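Hand-held gripper collection: pre-session safety and data check
Site: Wiruldale, open office, desk station 2
Checked by: Fiachra Phelan
Task set: Favness tabletop, April

1. Floor and walkways
Clear path on both sides of the desk: OK
Cables away from where operators step: FIX
Comment: White cables and a power strip are lying on the floor under the white desks. Tape or tray them before anyone starts walking with a gripper.

2. Operator gear
Headset snug, wristband on, marker cube facing out: OK
Comment: I love how quick this has become! Headset, band, cube, and you're ready to record. Keep sleeves clear of the cube.

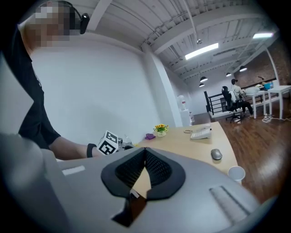

3. Gripper condition
Finger pads clean, mesh not torn: OK
Fingers open and close without sticking: OK
Housing screws tight: OK
Comment: Both units went through 200 squeezes by hand before lunch and felt lovely. Please log any pinch, even a small one, on the Cestari sheet.

4. Objects on the table
Nothing sharp, nothing hot: OK
Cups empty before recording: CHECK EACH TIME
Comment: Such a good mix today. Phone, mouse, flowers, pliers, purple cloth. The cloth is my favorite, it never lands the same way twice and the policy needs exactly that kind of variety. Pick up the pliers by the handles when you reset.

5. Two people at one table
Agree who moves first: OK
Arm's length between grippers: OK
Comment: Say "reset" out loud before reaching in.

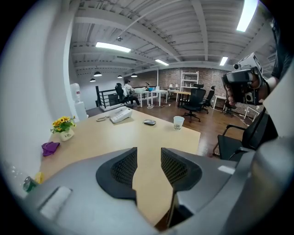

Item 5: second gripper coming in from the right, phone and mouse at the far side of the table.

6. Recording
Disk space for the session: OK
Episode count at start: 2883
Comment: Some 2000 of those passed the Ó Dálaigh filter. Great going, everyone! Breaks still apply, so put the gripper down and shake out your wrist.

Result: pass once item 1 is fixed. F.P.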